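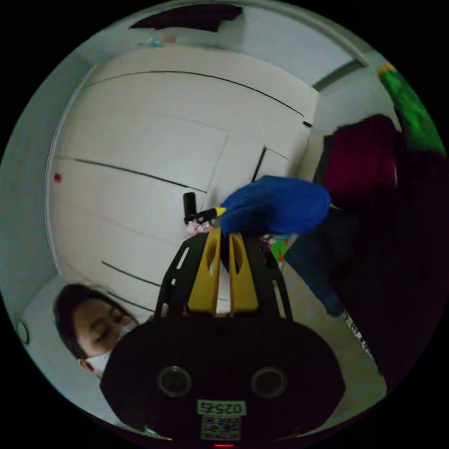 *By the Plonmont kids' desk, 15 March 2025*

# Can You Teach a Robot to Tidy Up?

The Fandeleck kit costs $800. You hold a gripper in your hand and pick things up with it, and a robot is supposed to learn by copying you. The gripper has two yellow fingers, a bit like a beak.

Sounds easy! But who does the work? People do. They bend, reach and grab, over and over. The box says "ready in 15 minutes." Ready for what? A robot arm isn't included.

Would we buy one? Not yet. Ask to see the robot pick up a sock first.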